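Notebook, November
Folding trials, heavy cotton, Nandero drawer fit

Started at two in the afternoon, bedroom with the white wardrobe. Working on the bed today as the table is too narrow for a jacket with both arms out.

Purpose: find a fold for denim jackets that goes into the Nandero drawer upright and doesn't spring open. The knitwear fold from last month (Poojary sheet, second version) is fine for jumpers and hopeless for anything with a stiff collar. Inside height of the drawer is 265 mm, so a finished bundle has to stay under that with a bit to spare.

Laid the jacket face up and did the first sleeve. 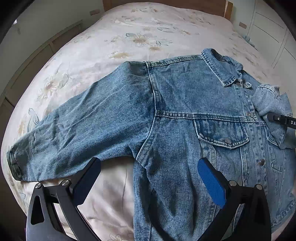
Collar is where most of the bulk comes from. Pressing it flat by hand does very little and I would sooner leave it up until the body has been folded, then tuck it in last. The chest pocket has a metal button on its flap, and that makes a hard lump if the fold line runs across it. Moved the line towards the side seam. Sleeves go straight out first, then back across the body, cuff pointing down. Crossing them at the elbow makes a ridge in the middle and the bundle rocks.

Order used today:

1. Face up, sleeves out, smooth the yoke with the flat of the hand.
2. One side in, sleeve laid back down its own length.
3. Other side the same, overlapping by a hand's width.
4. Hem up to the yoke, collar down over it.
5. Turn over and press with the 2000 g weight, count to 31, lift off.

Bundle came out fatter at the bottom than at the top. Same with the Varimetti fold, which has one extra turn and takes longer.

Check how it looks from above before it goes in the drawer. Thick seams should lie across the bundle, and any lettering should be noted on the card so the piece can be found again. For this kind of entry "DICE" is enough, with whatever can be read. 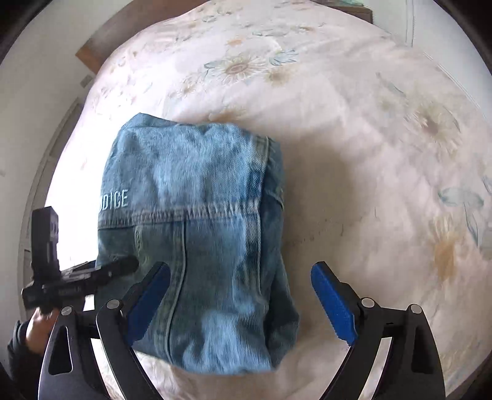

Still to do

Try the Darkex divider, narrow slot. Card number for this fold is 3979. Repeat with the collar tucked before the hem comes up and compare heights. Measure with the steel rule, the tape sags.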